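What the Label Leaves Out: Aerosol Cans and the Sorting Line

The spray can is one of the more awkward objects in household waste.
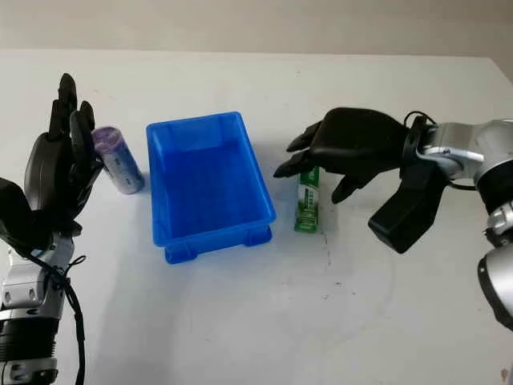
It is made of metal, which recyclers want, and it is a sealed pressure vessel, which they do not. Most cans are three-piece tinplate or one-piece aluminum, with a crimped valve cup, a plastic dip tube and a plastic actuator. The propellant is usually a blend of propane and butanes. A can that no longer sprays may still hold liquid below the dip tube, and it will always hold vapor at or slightly above atmospheric pressure.

At the Sasville transfer station, aerosols were accepted with mixed metals until last April. The rule then changed. Full and partly full cans now go to the hazardous waste counter, and empty cans go in the metals bay with the caps off. The change followed a small fire in the baler, the second in two years. Neither caused an injury. Both stopped the line for a shift.

Maysoun Sabbagh, the station's operations engineer, had asked for the separation earlier. Her argument rested on the baler itself. The ram compresses loose metal to a fraction of its original volume, and any can in the charge is crushed in the process. Vapor is released into a steel box that also contains friction, grit and, now and then, a battery.

"The gas is heavier than air," Sabbagh says. "It goes to the floor of the chamber and stays there unless you move it."

The station now runs an extraction fan at floor level during baling, interlocked with the ram. If airflow falls below the set point, the ram will not cycle. Operators disliked the interlock at first, as a clogged filter was enough to trip it. The filters are now changed on a fixed schedule and trips have become rare.

What counts as empty is the harder question. The usual household advice is to spray until nothing comes out, and it works well enough if the can is held upright and the nozzle is clear. Many nozzles are not clear. Paint, lacquer and hair products all dry in the orifice, and the user concludes that the can is finished. Sabbagh's staff set aside 323 cans that residents had handed over as empty and weighed each one against the tare weight for its type. Some 30 were more than a quarter full. Paint made up most of those.

Karim Nseir runs the puncturing line at Mutel, a contractor outside Zuturthorpe that takes the cans from the hazardous counter. The cans are fed by hand into a closed chamber, pierced near the base and drained. Liquid is collected in a drum, vapor passes through a carbon filter, and the shells are tipped into a hopper for shredding. The unit can process 2000 cans in a shift. It rarely does, and the limit is sorting. Insecticides, foams and corrosive cleaners each need a separate run, and the chamber has to be purged between them.

Polyurethane foam is the worst of these. It cures inside the drain line within hours, and Nseir keeps a second set of hoses for it. "We do foam last, and then we strip the line," he says. "If you leave it overnight you are buying hoses."

The carbon filter is the main running cost. Its life depends on what is being drained, and solvent-heavy loads exhaust it quickly. Mutel weighs the canister at the end of each run and replaces it at 21 percent gain, a figure set by the supplier of the unit.

Decorative sleeves are a smaller nuisance. A shrink film around the body hides the seam, so a sorter cannot tell tinplate from aluminum by eye, and the film shreds into strips that wrap around the shafts. A magnet settles the first problem. The second is handled with a knife, during maintenance.

Bellamy, the next district over, still takes aerosols at the curb with other metals. Its contract is up for renewal in the fall, and the draft terms include a floor-level extraction requirement similar to the one in Sasville.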